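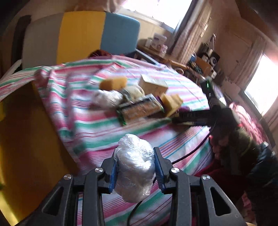 About Husetis

Husetis is a residential training house for young adults preparing to live on their own. It was founded by Lorna Haldane and Hendrik Verbeke, and 822 residents have completed the programme.

Teaching takes place in ordinary furnished rooms. Residents learn to make a bed, set a table, shop within a budget and put things back where they belong. Groups are limited to 15.

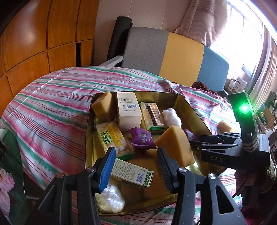 Sorting is taught in the first month under Chanida Mahawong, Head of Household Studies. Each group works with a mixed collection of everyday goods – sponges, wrapped snacks, sweets, small cartons – and decides what is kept, what is thrown away and where the remainder is stored. Packaging in several languages is used throughout, as our residents come from many backgrounds.

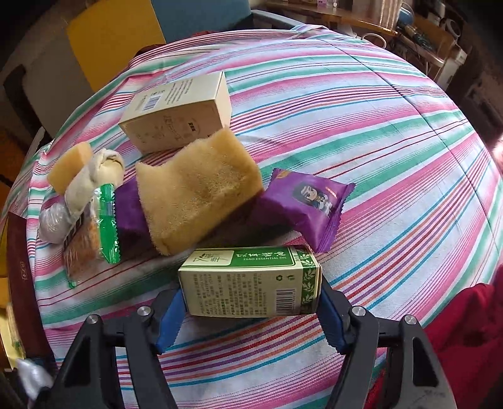
The same exercise is repeated on different surfaces and with less time allowed. Written assessments are not used. Progress is reviewed with each resident by Pravesh Buthelezi, Senior Tutor.

Applications for the next intake close in August. Enquiries should be addressed to Fenna Dewulf, Admissions.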